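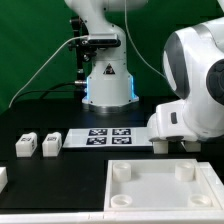 Figure 2. White robotic arm on a round metal base, black tabletop, cables at the side.

4.2 Adjournments and how they got reported

Turning now to the Enriquez trial and the two outlets that followed it from the start, the Marniteo (weekly, print and web) and Prulus FM. Both are based in Trullmont, both sent a reporter to most sittings. Coding as in section 3. Only news items here, opinion columns are left for 4.4.

First point, and the plainest one. Adjournments take up far more of the trial than evidence does, and far less of the coverage. Of the 50 items in the sample, 14 have an adjournment in the headline or opening line. The rest open on something said in court: a claim by counsel, a sharp reply from the bench, a witness refusing to answer. Readers who saw only the headlines would think of the case as one long quarrel. People who sat in the public gallery describe it very differently (see interview extracts below). Mostly waiting. Lawyers going in and out. A clerk reading a new date.

Second, reasons. When an adjournment is reported, is a reason given? Sometimes. The Marniteo usualy gives one, often a single clause near the end: counsel unwell, papers not served, judge away at a conference. Prulus bulletins are short and drop the reason in most cases. What listeners get is "the case has been put off again", and the word "again" is doing a lot of work. We coded "again", "yet again" and "once more" together as repetition markers. They cluster in the later months, after the June sitting in particular, and they turn up in items where the adjournment was asked for by the prosecution as well as those where the defence asked. The outlets don't seem to be blaming one side. The delay itself becomes the story, with no one attached to it.

Third, who asked. This is where the two outlets part company. The Marniteo names the side asking for more time as a matter of house style, and its court editor confirmed this in interview. Prulus has no such rule. Marilou Galang, who read the lunchtime bulletin for most of the trial, put it down to length:

"You have the judge's name, the accused, the charge, the new date. Then it's football. If I add who asked for the adjournment I lose the date, and people ring in for the date."

The phone-in is worth a note here. Callers to the Friday programme regularly asked when the case was back, and the presenter regularly had it wrong, by a day or by a whole week. Corrections were made on air but not on the station's web page, where 8 items still carry a date on which the court did not sit. We left these in the sample and coded them as published.

On claims of bias. The defence raised bias twice, once in a formal application and once in passing during cross-examination. The formal application was heard, argued and refused, and took up most of a morning. It got one item in each outlet. The passing remark got far more: lead story in the Marniteo, top of the bulletin on Prulus, then follow-ups quoting each other. The remark was rude and quotable, the application was long and full of case references. Neither reporter had a copy of the written ruling by their deadline. The registry charges per page for copies and the Marniteo has no budget line for it, so the reporter worked from notes taken by hand at the back of the courtroom, where the fans are loud. Parts of the ruling as printed differ from the ruling as filed. Small differences, but one of them matters: the printed verison has the judge "dismissing" the complaint, where the filed text says she found no ground shown "at this stage".

Web reach is harder. The Marniteo gave us page views, Prulus did not keep any. The story on the passing remark had 4000 views in its first week, the highest of any court item that year. No figures survive for the item on the ruling, the page was moved when the site was rebuilt.

Limits. Radio items were coded from scripts, so anything added live is missing. Two coders, disagreements settled by talking them through, which is not ideal for the tone variable and we report that one separately in 4.3. Items shared on messaging groups with the source line taken off are outside the sample, though several interviewees said that was how they first heard of the case.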